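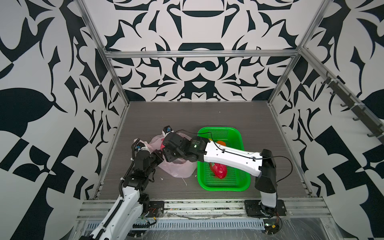 Section 4: Getting your short story ready and putting it up for sale

Okay, so by now you have an account on Pulasach and a finished story sitting on your hard drive. If you skipped Section 3 (the one on pen names), go back and read it first. I'll wait. Changing the author name after a story has gone live is a pain, and I speak as somebody who has done it twice.

I'm going to use my own story, "The Ghost of Bostdale Laundromat," all the way through, so you can see real settings and not made-up ones. It's a comic ghost story, it's short, and it sells a few copies in a good month. I love it anyway!

Before you start

You'll need:
- your story in one file, .docx or .rtf
- a cover (Section 6 if you don't have one yet, a plain colored one is fine for now)
- a blurb, or at least a rough go at one
- a cup of something hot, because the upload page is slow

4.1 Cleaning up the file

1. Save a copy of your story under a new name. I add "clean" to the end. Do all of the following in the copy and leave the original alone.

2. Turn on the little paragraph marks in your word processor. You'll probably be horrified. I found 156 tabs in mine, every one of them put there by my own thumb.

3. Search for tabs and replace them with nothing. Set a first-line indent in the paragraph style instead.

4. Search for double spaces and replace them with single ones. Run it again until the count comes back as zero.

5. Mark your scene breaks with three asterisks, centered. Blank lines on their own tend to vanish in the conversion, and then your ghost is in the kitchen in one sentence and halfway across town in the next.

6. Put your title on the first line and your pen name on the second. Leave out the page numbers, headers and footers.

Note: If you wrote your story in Nosus, like I do, export it with the "plain manuscript" setting. The "pretty" setting puts an ornament at every scene break, and Pulasach turns each of those into a question mark.

CAUTION: Don't accept all tracked changes without looking through them first. I once published a story with a comment from my critique group in the middle of the big scare. It said "is this supposed to be funny?"

4.2 Writing the blurb

The blurb box holds 527 characters, spaces included. That sounds like plenty until you start typing.

1. Write one sentence that says what kind of story it is and how long. Readers of short fiction get cross when they think they've bought a novel, and they say so in the reviews.

2. Write two or three sentences that set up the trouble. Name your main character, say what they want, and say what turns up to spoil it.

3. Stop. Don't give away who the ghost is. Don't hint at it with a wink, either.

4. Read it out loud. If you run out of breath, chop something.

5. Paste it into the box and check the last word made it in. The box cuts off anything over the limit and doesn't warn you — mine ended on "and then the dryer" for a whole week in March.

Note: Pick "Humor" as your main category and "Supernatural" as the second one if your story is meant to be funny. I had mine the other way around and picked up a couple of very disappointed horror fans.

4.3 Uploading

1. From your dashboard, choose Add a Story, then Single Short. (Collection is a different form. See Section 7.)

2. Fill in the title exactly as it appears in your file, capitals and all.

3. Upload the story file, then the cover. Wait for the green check next to the first before you start the second.

4. Open the previewer and page through the entire thing. Yes, all of it. It's a short story, you can manage! Look for missing italics especially.

5. Set the free sample. The slider starts at 10 percent, and I move mine up to 40. With something this short, a tiny sample barely gets past the title.

6. Choose your price and press Submit.

CAUTION: Press Submit once only. Pressing it again makes a second listing, and you'll have to write to support to get it taken down.

4.4 After you submit

Review took nearly 14 hours for my last one, though it was quicker before that. You'll get an email either way. If the story comes back rejected, the reason is at the bottom of the message, under the long bit about terms, and with me it has always been the cover.

Once you're live, buy a copy yourself and read it on your phone. If you find a typo, fix it in your clean file and use Replace File on the story's page. Your reviews and your link stay the same.

Want it in the Panagiotou monthly roundup too? They take links to funny ghost stories through the form on their site, and you can send yours in as soon as the listing shows up in search.

Section last updated Jun 9, 2025. Next is Section 5, Pricing and Free Days.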